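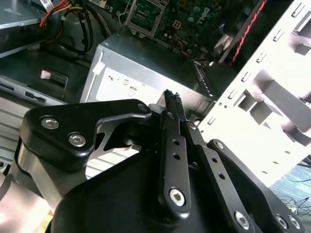

Ryan Oakley asked at the last review whether a force limit written for assembly work can be carried over to taking computers apart, where no two cases are in the same condition. The Drumlow working group has since treated that question as the main item of the reporting period, and its answer is that the limit may serve as a starting value only.

Progress against the work plan is as follows. The draft code of practice for robotic disassembly of desktop computers now has 112 clauses. Those on isolation from mains power, on the handling of power supply units and on the routing of loose cables have been agreed by Wuston and Carretero. Under the agreed text, a power supply unit is to be treated as charged until a discharge check has been recorded, and its housing is not to be opened by the gripper under any circumstances.

Trial work at the Rinevness site began in August. Of 300 planned gripping trials on power supplies and drive cages, 100 have been entered in the log. The remainder depend on delivery of further cases – the supplier has confirmed a second batch.

Two matters remain open. Wuston wishes the stop distance for a person entering the cell to be fixed in the code, while Carretero prefers that each site set it by risk assessment. The wording on wear of fingertip pads also needs an inspection interval.

The revised draft will be sent to the funder with the next claim. No change to the budget is requested.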